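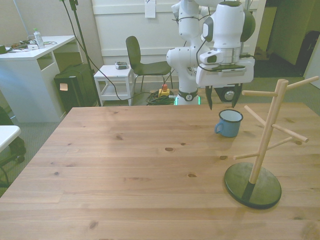
Mi invierno de tés (y por qué he dejado el café de la tarde)

Dec 3, 2023

Llevo tres semanas sin tomar café después de comer y quería contarlo por aquí, que me lo habéis preguntado varias en los comentarios de la entrada anterior. La culpa la tiene el insomnio. Me acostaba a las once, me quedaba mirando el techo hasta las dos y al día siguiente, claro, más café. Una rueda de hámster, vamos.

Mi compañera Ye-rin, que es la persona más tranquila que conozco, me trajo un día a la oficina una bolsita de cebada tostada. Se infusiona igual que un té, pero no tiene teína y sabe a pan recién hecho, a corteza, un poco a cereal quemado del bueno. La primera taza me pareció rarísima. La segunda me la tomé ya con gusto, y a la cuarta le estaba pidiendo que me dijera dónde la compraba.

Total, que una cosa llevó a la otra y tengo un armario entero de la cocina tomado por latas. Mi hermana dice que parece una botica.

Lo que estoy bebiendo estos días

Por la mañana sigo con mi café, eso no me lo toca nadie. Uno solo, en la cafetera italiana, y con un chorrito de leche. A media mañana me hago un té negro fuerte con leche y cardamomo, que aprendí a preparar con Habibur, el vecino del tercero. Él lo cuece todo junto en un cazo: el agua, el té, el cardamomo machacado, un trozo de jengibre, y cuando ya huele toda la escalera añade la leche y lo deja subir dos veces. Yo lo dejo subir una porque a la segunda se me sale siempre y luego me toca fregar la placa (tengo testigos). Le pone muchísimo azúcar. Yo le echo una cucharadita y me mira con pena.

Después de comer, la cebada. Y por la noche, según: rooibos con piel de naranja, manzanilla si he cenado pesado, o una mezcla de hierbabuena y hierbaluisa que me seca mi madre en el pueblo, colgada boca abajo en la despensa. ¡Esa es la mejor de todas y no la venden en ningún sitio!

El asunto del agua

Os vais a reír, pero lo que más me ha cambiado el té ha sido el agua. En mi barrio sale durísima, y en la tetera se me formaba una costra blanca en nada de tiempo. El té negro quedaba con una especie de telilla por encima, feísima, y el sabor como apagado. Probé con agua filtrada y la diferencia se nota muchísimo, sobre todo en los verdes.

Y la temperatura, que yo antes lo hervía todo sin piedad. El té verde lo pongo ahora a 70 grados y dos minutos de reloj. Con agua hirviendo se amarga y te deja la lengua como de esparto. No tengo termómetro ni hervidor de esos modernos, así que hiervo el agua, la paso a una jarra fría, luego a otra, y para entonces ya va bien. El rooibos y la cebada, en cambio, lo aguantan todo. Te olvidas de ellos un cuarto de hora y siguen tan ricos.

Cosas que he comprado y cosas que no

He sido bastante comedida, para lo que soy yo. Un colador de malla fina, porque las bolitas esas de metal no dejan que la hoja se abra, y una jarra de 600 ml que me sirve para dos tazas generosas. Estuve a punto de caer con una tetera de hierro fundido preciosa que vi en una tienda del centro, Tondska se llama, pero la cogí con una mano y pesaba como un muerto. Se quedó allí. Todavía me acuerdo de ella.

Tazas no pienso comprar ni una más. Lo digo por escrito para que me lo podáis echar en cara en enero.

¿Y duermo mejor?

Pues sí, bastante. No todas las noches, que la semana pasada tuve un par horrorosas por una entrega del trabajo, pero ya no me quedo con el corazón a mil mirando la lámpara. También he dejado el móvil en el salón, así que a saber cuánto mérito es de la cebada y cuánto de no leer noticias a medianoche. A mí me da un poco igual. Me gusta el rato de poner el agua, calentarme las manos y no hacer nada más mientras tanto.

Dolor de cabeza los primeros días, eso sí. El tercero fue fino. Si lo vais a intentar, yo empezaría en un fin de semana tranquilo y bajando poco a poco, no de golpe como hice yo por cabezota.

Para la próxima entrada le he pedido a Mwanahawa la receta de unos buñuelos con cardamomo que lleva a todas las meriendas y que con el té de Habibur tienen que ser un escándalo. Dice que me la pasa, pero que la masa tiene que reposar de verdad y que ya me conoce. En cuanto me salgan decentes os la dejo por aquí. Y si alguien sabe dónde encontrar trigo sarraceno tostado para infusión sin tener que pedirlo por internet, que me lo chive en los comentarios, por favor, que llevo días buscándolo.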